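Teleop demos for fastener sorting: operator keeps losing sight of small parts in the clear organizer

Posted in Manipulation and Teaching, November

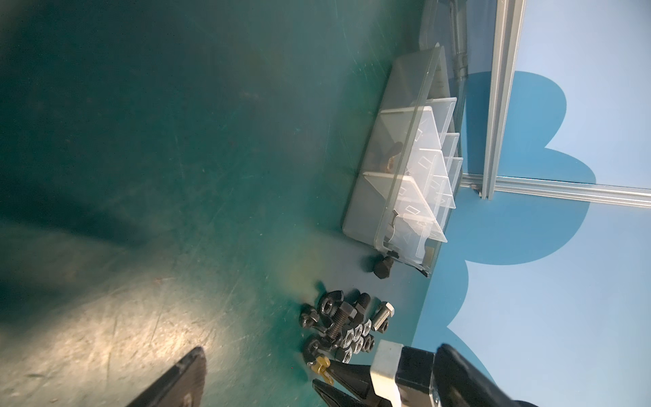 Wrist view at the start of an episode. Mixed bolts and nuts, gold-colored wing nut at the lower left of the pile.

I am collecting demonstrations for a sorting task on a single arm with a parallel gripper. The operator drives the arm with a hand controller and watches the wrist camera plus one fixed side camera. The task is to pick fasteners from a loose pile on the mat and put each one in the correct compartment of a clear plastic organizer. Wing nut first, then silver nuts, then black parts.

I have 266 episodes so far. After removing the ones where a part was dropped or put in the wrong compartment, 175 are left. Picking from the pile is acceptable. Placing is the weak point. The compartments are triangular and rectangular, the dividers are frosted, and from the wrist view the operator has trouble judging which side of a divider the part is over. They stop, back up, try again. The trained policy has learned the stopping and backing up very well.

A second problem is the black hardware. When the jaws close, the black tips and a black nut look nearly the same on the operator's screen.

Things already tried: slower controller scaling (8 to 1), a brighter overhead lamp (more glare on the mat, no gain), and asking operators to approach from straight above. Swapping the organizer for an opaque one is not possible. The customer at Cirkallow uses the clear type.

Is it better to fix the view, or to cut the hesitation out of the data afterward? Control rate is fixed and I would like to keep the arm and gripper as they are.

bromano_bench
Fix the view first. Trimming comes second and has limits.

If the operator can't tell which compartment the part is over, the policy can't either, at least not from the same images. Cutting the pauses gives you smooth trajectories that end in a guess. You will see a higher speed and the same misplacement rate.

What worked on our cell, in order of effect:

1. Diffuse the light. A bright lamp from one direction gives a hard shadow and a glare patch, and both move relative to the wrist camera as the arm travels. Two weak panels on opposite sides with a diffuser sheet were much better than one strong lamp. Your mat is already scuffed and shows every reflection. Turn it over or replace it, but do this before the next batch and not in the middle of one.

2. Lock the camera exposure and white balance. If they are on auto, a black part filling the center of the view brightens everything else and the divider edges wash out.

3. Move the side camera so that it looks down into the compartments at a steep angle. A low angle through clear walls is close to useless, as you see each part through two or three layers of plastic.

4. For black on black, put a thin strip of matte light tape on the outer faces of the jaw tips. Keep it off the gripping faces. It wears out, so log when you replace it.

Also clear the compartments and the area next to the box between episodes. I can see a small brass-colored fitting in one compartment and a black bolt head on the mat just outside the corner of the box. If those are there in some episodes and absent in others, make that a decision and write it down.

On trimming: we drop segments where tip speed stays under a threshold for more than a second and the gripper state does not change. Keep pauses right before a grasp. Those carry information, and removing them made our grasps worse.

utatau
Had the same thing. Try kinesthetic teaching for the placing part, i.e. put the arm in gravity compensation and move it by hand. Your eyes are right over the box so there is no guessing. Downside is your hand gets into the wrist camera images, so you have to replay the recorded joint path without a person in view and record the images then. The replay only works if the box is fixed to the table. Ours moved by a few millimeters and we threw away a whole afternoon.

zakaria_cell4
Disagree in part with the previous post. Replay is fine for free motion, but with small nuts the grasp is never the same twice. A nut that tilts in the jaws during replay will catch on a divider. I would keep teleoperation and split the task instead.

Record picks and places as separate episodes. For places, start with the part already in the gripper, above the organizer, at a randomized height and offset. An operator can do many of these in an hour and gets good at it, which removes most of the hesitation at the source. Our last set had 1303 short place episodes and the backing up was almost gone from the policy. Vary the angle of the box between blocks too. If it always sits at one angle on the mat, the policy will memorize that angle.

Have the operator use the side camera as the main screen for the last part of each place. Most people stare at the wrist view out of habit - it is good for the grasp and poor for depth over a clear box.

Check your filter as well. You dropped about a third of the episodes as failures. Some of those probably contain a bad place followed by a good recovery, and recoveries are worth keeping if you cut off the part that led into the mistake.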